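25th October

We bought the Hunitz night light in April, after the old plug-in one started to buzz. It cost 40 pounds, which felt like a lot for a lamp, but our son was two and waking most nights and we wanted something we could dim from our own room.

It has a red setting and a warm white one. We keep it on red at the lowest level. The app is slow to open and asks for a password more often than it should. The battery gets through a night if you leave the sound off. With the white noise on it was flat by four in the morning, so we now keep it plugged in behind the chest of drawers.

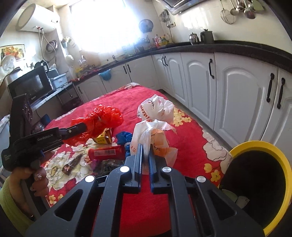

One reader wrote in after my first post on it to say that the noise can be run from the lamp's own buttons, without the app, and that hers had lasted until six that way. I tried it for a week and got to half past five.

The clock on the front is less use. He can't read it, and the colour change that is meant to tell him it's morning came on eleven minutes late twice. I reset it and it has kept time so far.

We also borrowed a Dradar from my sister. It was brighter and the lid came off in his hands, so it went back. The Hunitz is staying on the shelf until he moves into the bigger room.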